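Kistus Community Help > Home and Laundry > Washing machines

Red uniforms keep getting caught at the door seal - how should I be loading and unloading?

Posted by cowie_linesman
Viewed 3136 times

I took over the kit washing for our youth club in March. The shirts and shorts are red with white piping and I do them in a white front loader, usually after 9 pm when the kids are in bed. Two problems. First, when I open the door half the load is hanging over the rubber and the rest is wedged down in the fold. Second, there are gray marks on the white trim, always on the pieces that were nearest the door. The machine is level and it drains fine. I use liquid detergent, cold wash, normal spin. I don't want to replace the seal if it's something I'm doing. A new one from the parts place in Kunthorpe is 29 dollars, plus a morning of my time.
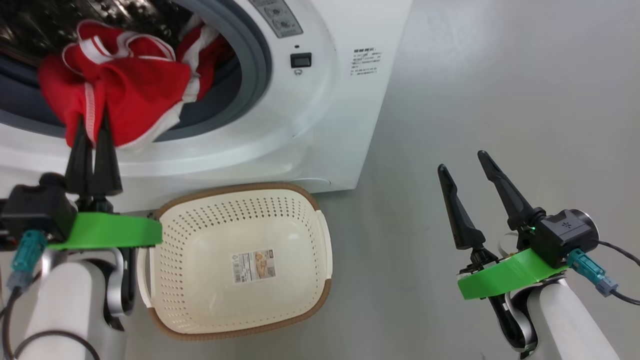

3 replies - sorted by oldest

Preben Vestergaard
Member, 300 posts

Gray marks on the pieces by the door are nearly always dirt from the fold of the gasket. Pull the rubber lip back with your fingers and look along the bottom of it. You'll probably find lint, hair and a gray film. Wipe it out with a rag and warm water with a little dish soap, then go over it again with plain water. Do this with the machine off.

For the loading, put things in one at a time and push them to the back of the drum. Don't drop in one big armful. Leave a hand's width free at the top. Before you shut the door, run a finger around the lip to check that no sleeve or waistband is lying across it.

For unloading, set the basket on the floor right under the door and lift the clothes out over the rim. If you drag them, they wipe the rubber on the way. Then turn the drum by hand once and look up at the top as well - socks stick there.

When it's empty, leave the door wide open until the next load. Wipe the inside of the glass too, along with the plastic around it. 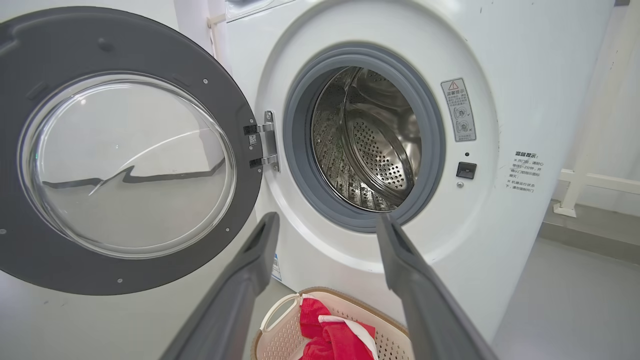

Page last changed: March, 4:40 pm

trulmont_gal
Member, 200 posts

Agree with the above. Also check the pockets on the shorts if they have any. I had a tissue go through and it took three washes to get the bits out of the seal. For the marks you already have, rub liquid detergent into the piping, let it sit half an hour, and wash again before anything goes in the dryer. No chlorine bleach on the red.

dwb
New member

Mine did that, I was just overfilling it. Try two smaller loads.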